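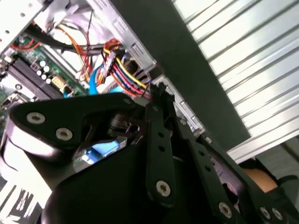
열린 본체 앞의 그리퍼. 수칙 제1조 “케이블은 장애물이 아니라 부품으로 본다”가 붙게 된 자리다.

베르토프(Veltov) 분해 셀 작업 수칙, 사진으로 보기
2024년 1월

오스트데일(Ostdale) 작업장의 데스크톱 분해 셀에는 118개 조항짜리 작업 수칙이 있다. 처음에는 A4 한 장이었다. 그러다 누군가 나사를 하나 잃어버렸고, 그다음에는 나사를 잃어버렸을 때 쓰는 양식을 잃어버렸다. 지금의 수칙은 대체로 그런 식으로 자랐다. 전문을 읽은 사람은 드물고, 읽었다고 서명한 사람은 많다.

이 갤러리에는 자주 어기는 조항만 골라 사진 옆에 적었다. 전문이 필요한 분은 공유 폴더의 ‘최종’ 말고 ‘최종_진짜’를 열기 바란다.

케이블과 커넥터(제1조~제19조)

빨강, 노랑, 검정 전원선은 하우징을 잡고 뺀다. 선을 잡고 빼도 빠지기는 한다. 다만 그 경우 커넥터는 보드에 남고 선만 따라 나오는데, 수칙에서는 이를 ‘부분 성공’이라 부르지 않는다. 손가락을 넣기 전에 접근 방향을 먼저 정하고, 납작한 데이터 케이블이 그 경로를 가로지르면 방향을 다시 잡는다. 힘 설정을 올리는 것은 경로를 다시 잡는 방법에 들어가지 않는다.

공동 작업 구역(제20조~제54조)

사람 손과 그리퍼가 같은 케이스에 들어갈 때는 먼저 속도 제한을 건다. 손은 케이스 가장자리를 받치는 데만 쓰고, 손가락이 링크 사이로 들어갈 수 있는 위치는 피한다. 옆 사람이 “잠깐만”이라고 말하면 멈춘다. 무엇이 잠깐인지는 멈춘 다음에 묻는다. 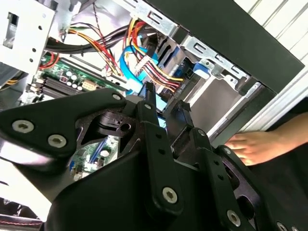
야우(Yau)는 제31조가 너무 느슨하다고 했다. 속도 제한을 걸었는지 말로만 확인하면 결국 목소리 큰 사람이 안전 담당이 된다는 것이다. 화면에 뜬 값을 두 사람이 각각 소리 내어 읽고, 두 숫자가 다르면 작업을 시작하지 말자는 제안도 덧붙였다. 반대 의견은 “시끄럽다” 하나였고, 제안은 그대로 제31조의 2가 되었다.

같은 구역의 조항 가운데 질문이 많은 것이 장갑이다. 헐렁한 장갑은 안 된다. ‘조금 헐렁한’ 장갑도 안 된다. 손에 맞는 장갑이 서랍에 없다면 서랍을 채우는 것이 그날의 첫 작업이다.

작업대와 부품 배치(제55조~제90조)

본체는 눕혀서 놓고, 팔을 움직이기 전에 손으로 살짝 밀어 본다. 밀리면 고정이 덜 된 것이다. 떼어 낸 브래킷은 팔의 동선 밖에 둔다. 작업대 위는 어디든 동선 안이라고 주장하는 분들이 있는데, 그 말이 맞는 날에는 트레이를 쓰면 된다.

비상정지 버튼 앞에는 아무것도 두지 않는다. 커피는 ‘아무것도’에 포함된다. 이 문장은 세 차례 개정을 거쳐 지금의 형태가 되었으며, 초안에는 커피라는 말이 없었다.
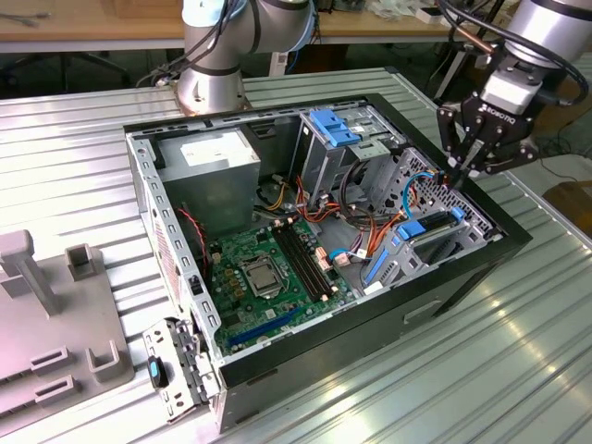
기록과 보고(제91조~제118조)

지금까지 쌓인 작업 기록은 3000건 가까이 된다. 비고란에 가장 많이 나오는 말은 ‘특이사항 없음’이고, 그다음은 ‘위와 같음’이다. 둘 다 이제 쓰지 않는다. 어느 부품에서 멈췄는지, 사람이 손을 넣었는지, 다시 시작할 때 누가 확인했는지를 적는다. 잘된 작업도 적는다. 짧아도 된다.

기록 1402번은 좋은 예로 교육 자료에 실려 있다. 세 줄인데 멈춘 이유와 재시작 확인자, 바꾼 설정이 다 들어 있다. 맞춤법은 본받지 않아도 된다.

부품 명칭은 스키두라르드(Skudirard) 목록을 따른다. ‘그 파란 거’는 목록에 없다. ‘그 옆에 파란 거’도 찾아봤으나 없었다.

개정 의견은 셀 입구의 종이에 적는다. 펜은 끈으로 묶어 두었으며, 끈에 관한 규정은 제117조에 있다.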